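3. Perception and the given

The argument of Section 2 left one premise undefended: that a perceiver can be justified in believing that an object is present without first holding any belief about how the object appears. We call this the priority claim. Guerra accepts it for near objects and rejects it for distant ones.
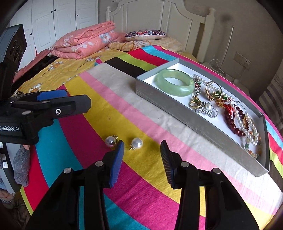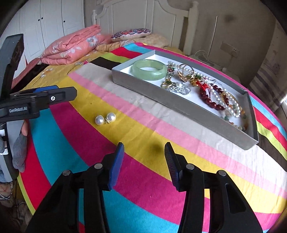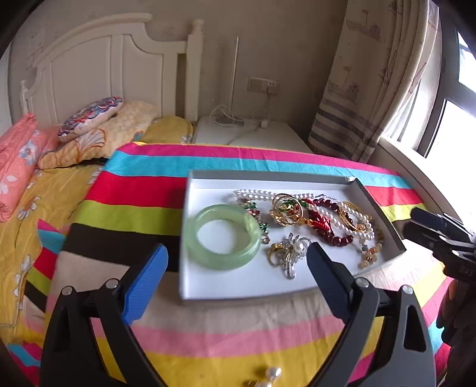

Figure 3. Views over a striped bedspread.

Mazza objects that the priority claim runs together two questions: what causes a belief, and what entitles a person to hold it. On her view, a belief about an object may arise without any prior belief about appearances and still depend on one for its support. If so, the psychological evidence cited by Guerra leaves the matter open.

The objection is sound as far as it goes. It shows that the order in which beliefs are formed does not fix the order in which they are justified. It does not show that the two orders ever come apart in ordinary perception. Mazza's own case, the traveler who doubts his eyes in fog, involves a perceiver who already has grounds for doubt. Grasso makes a similar point about dreams, although he treats the doubt itself as a kind of evidence.

We therefore keep the priority claim in a weaker form. Where no reason for doubt is present, a belief about an object needs no support from a belief about appearances. Whether the absence of such reasons must itself be known is taken up in Section 4.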